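Workshop notebook, Jastholm paper and stamp room
Sunday, January 7, 2024

Embossing powder on dark cardstock, second round of tests.

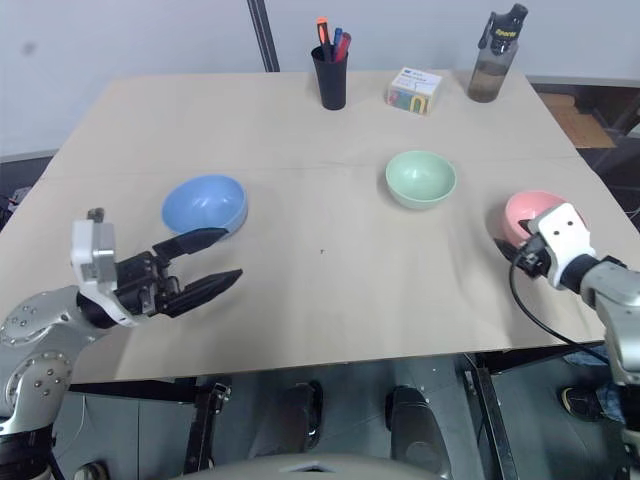
Last time the white powder left a gray shadow around the letters, so today I wanted to find out if the fault is in the powder or in the paper. I used the same stamp for everything, the fern with the small "thank you" under it. The ink pad is the clear one from Skasbridge, freshly filled on Friday evening.

Papers: navy from Tonville (smooth side), navy from Tonville (rough side), and the black one which we bought in July and which has no label any more. I cut 32 cards and made a pencil number on the back of each.

First I stamped without any preparation. The powder stuck to the whole card on the black paper, also in places where I had not touched with the ink. I think this is static. The navy paper was better but not clean, the rough side worse than the smooth side.

Then I rubbed the cards with the anti-static bag before stamping. Big difference on the black. On the rough navy I still see single grains between the leaves of the fern, and I have to take them away with a dry brush before heating. It takes patience, and if my hand shakes I also take away a piece of the leaf. Cards 11 and 14 are spoiled in this way.

Heating: I let the heat tool run for 30 seconds before it goes near the card. In the old entries we started cold, and then the powder was blown away before it could melt. Now it melts at once and becomes glossy. I hold the tool under the card for the thin lines and over the card for the thick ones. Please do not stay too long in one place. Card 19 was heated too much, the white became flat and went into the paper, and it looks like a grease spot.

The die cut shapes were a side question. I wanted to know if the fern can be embossed first and cut afterwards. Yes, it can, but the plate leaves a fine crack across the stem when the pressure is high. With one thin shim removed the crack is gone and the die still cuts through the smooth navy. Through the black it does not, I had to finish with the knife. So for black: cut first, emboss after.

The Vi card set needs 400 pieces, all on navy. I would like to use the smooth side only, with the bag, and with the fern cut after the heating. The paper stock in the drawer is enough for the samples - for the full set we must order.

Still open:
Powder from the new jar is finer than from the old one. I have mixed them by mistake on cards 23 to 26, so do not trust these four.
Does the gloss stay when the cards lie in a stack under weight? I put six of them under the heavy cutting mat and will look again next weekend.
The fern stamp has a small bubble near the top leaf. Clean with water only, the alcohol wipes make it cloudy.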